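How to Fold a Letter So It Slides Right Into the Envelope

I love writing letters. I love the paper, the pens, the stamps, all of it! What I used to dread was the last thirty seconds, when a page I'd spent an hour on got bent and crammed into an envelope with one corner poking out. A bit of practice fixed that for me, and it will for you too.

What you need: one sheet of stationery, one envelope, a clean flat table and a spare sheet of paper for testing. Set aside 10 minutes the first time. You'll be down to one minute soon enough. 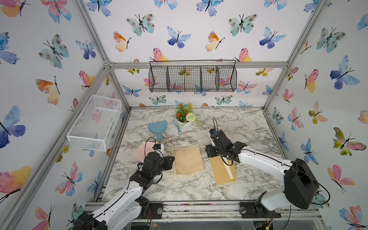

Words by the editor, Cenau Paper Notes
Posted 6/19/23

Step 1. Pick your pair
My favorite match is cream lined stationery with a thin gold border and a plain brown kraft envelope. The fancy corners look so good coming out of something simple! If you like color, slip in a sheet of pale pink as well, either as a second page or as a wrap for the letter.

Step 2. Test with the spare sheet
Lay the envelope flat and put the spare sheet on top of it. You want the folded letter to end up a little smaller than the envelope on every side (a finger's width in total is plenty). For a squarish envelope, one fold down the middle may do it. A long one usually wants thirds. Try it on the spare first, and keep that sheet as your pattern.

Step 3. Make the crease
Turn the letter so the writing faces you. Bring the edges together and line up the corners before you press anything. If your paper has a printed border, use it as your guide, it's much easier to see than the bare edge. Hold the corners with one hand and run a fingertip from the middle of the fold outward, first one way, then the other. Press lightly, check, then press again firmly.

Fountain pen people, wait for the ink! I give mine 21 minutes, which my friends find hilarious, but I haven't had a smudge since May.

Step 4. Slide it in
Open the flap all the way and pinch the envelope gently at the sides so the mouth pops open. Put the folded edge in first. Two loose edges love to catch on the seam, and a fold glides right past it. If you feel it snag, pull it back out and start over. Pushing harder only crumples the corner.

Tap the envelope on the table so the letter drops to the bottom, then seal.

Step 5. Clear the table
Trimmed edges, glitter, eraser crumbs, they all end up under the next sheet and leave little dents when you press a crease. I keep a small dustpan and hand brush right by the potted plant, so a sweep between letters takes no time.
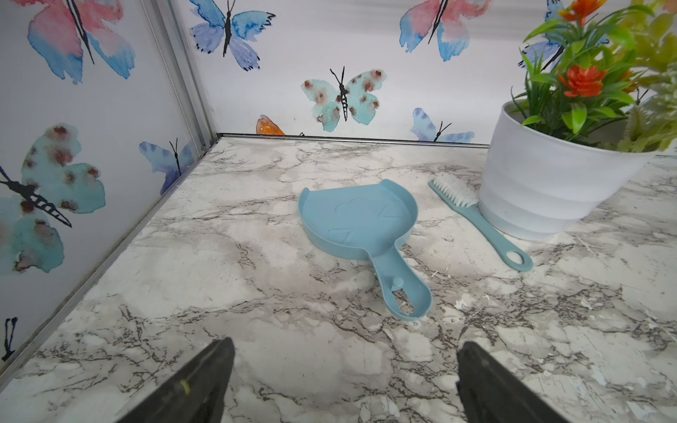

Photo: Unalham Letter Table

Soft, dense bristles are great for this job. Brush toward you in short strokes and get in close around the base of any pot or pen cup, where the crumbs like to hide. If you've used glue, let stray dots harden and lift them with a fingernail before you sweep.

A few extras

Thick paper: score the fold first with the back of a butter knife and a ruler. It feels fussy and it works beautifully.

Two pages: stack them, then fold them together so they nest.

Crooked crease: open the sheet, leave it under a heavy book overnight and refold in the morning. The old line will still show a little, and I think that's fine in a letter from a friend.

Next up on the site: lining a kraft envelope with leftover wrapping paper.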